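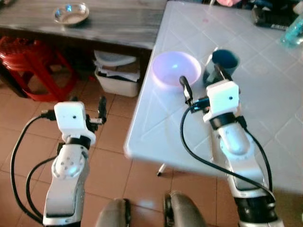 *Pink bowl and blue cup on the tiled table*

# Faint lines between tiles on a white tiled table, how to clean?

**Szewczyk**, 2023-11-20

Good day to all. We have a table with a white tiled top, bought second hand, and we use it every day for breakfast. The tiles are easy, I wipe them and they are good. My problem is the lines between the tiles. When I touch them they feel a little greasy, and after tea is spilled they become brown. I tried dish soap with a sponge, and the day after also vinegar with water. The soap helped a little. The vinegar I think made the lines more rough.

I would like to know what I should use, and if it is necessary to put some protection after. Also, the plastic bowl sometimes leaves a pink mark on the tile when it is pushed across. Is this from the plastic, and can it be removed?

Thank you in advance for your patience with my English.

---

**Sandar**

Please stop with the vinegar. The lines are grout, and if it is cement grout then acid eats it slowly. I have the same kind of table and I do it in this way:

1. Mix baking soda with a little warm water until it is a thick paste.
2. Put it on the lines and wait ten minutes.
3. Brush with an old toothbrush, softly, along the line and not across.
4. Wipe two times with clean water and let it dry for one night.

After this you can put a grout sealer with a small brush. Mine was a bottle of 100 ml and half of it is still in the cupboard. Wipe the extra from the tiles before it dries, otherwise you will have a cloudy film which is difficult to take off. Check on the label if it is permitted for tables where people eat.

The pink mark is probably plastic rubbed off on the glaze. With me a melamine sponge removed it.

---

**drulon430**

just use bleach

---

**Rarnton**

I would be careful with bleach on a table for food, and never mix it with vinegar, the gas is dangerous. If the brown color stays after the baking soda, try oxygen cleaner powder in warm water, 15 minutes, then rinse well. I seal mine every February.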